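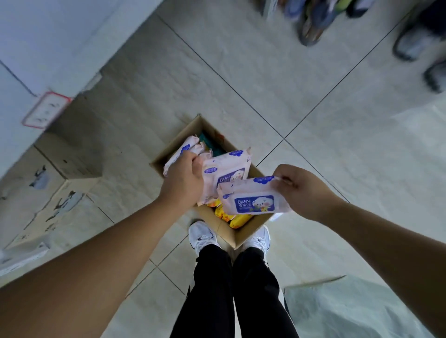 Packs of baby wipes and an open cardboard box

Opening a small restaurant with a film theme — what can we put on the walls?

Posted by Samuele Negri, December 2022

My partner and I have taken over a closed cafe in Oltbridge and want to reopen it in June as an Italian place with an old movie theme. The working name is Ruggiero. We would have 16 tables, a bar along the back, and a plain white wall that would be good for projecting films while people eat. No sound, just the picture, with our own music playing.

We own the films on disc. A friend who runs a bar in Dreslow told me that if you bought the disc you can show it, and that turning the sound off makes it fine anyway. Another person told me I could be sued. I would also like to name dishes after characters and hang posters.

What do we need to pay for, and what can we skip? The budget for the whole dining room, after furniture, is 600 dollars a month and I would like most of that to go to staff.

Thomas Bassi

Your friend in Dreslow is wrong on both points. When you buy a disc you get the right to watch it at home. A restaurant is open to the public, so running the film on your wall is a public showing, and muting it makes no difference. The same goes for a home streaming account, where the terms you agreed to almost certainly say personal use only.

What you need is a public performance license for the films. There are companies that sell a yearly license covering many studios, and the price usually depends on the size of the room or the number of seats. Ask for the list of studios before you sign. If your favorite film is from a small distributor it may not be on there, and you would have to write to them directly. Older films whose copyright has run out are free to show, but check the exact version. A restored print can have newer music or titles on it.

Music is a separate matter. The film license does not cover your own playlist, so you need either licenses from the music rights groups or a business music service that includes them.

Posters: an original you bought can normally hang on the wall. Printing your own from a file you found online is a different thing. Dish names based on a character are lower risk than using the character's face on the menu or out front. I would keep actors' names off the sign completely. Pay a local lawyer for an hour before the menus go to the printer.

I helped set up a place with 6 screens and the paperwork took five weeks, most of it waiting for replies. Start early if you want to open in June.

skindix

We did silent movies at our pizza place for a while. People liked it for the first month and then stopped looking up. The bigger problem was light. If it's dark enough to see the film it's too dark to read the menu, and in summer you can't see anything on the wall until late. Get little table lamps.

Never had any trouble about rights, but we closed after a year so maybe they didn't get to us.

Samuele Negri

Thanks, both. I have asked for two quotes on the film license and will look at some old films that are out of copyright in the meantime. Hadn't thought about the light at all — the wall faces the front windows, so we may only run it at dinner.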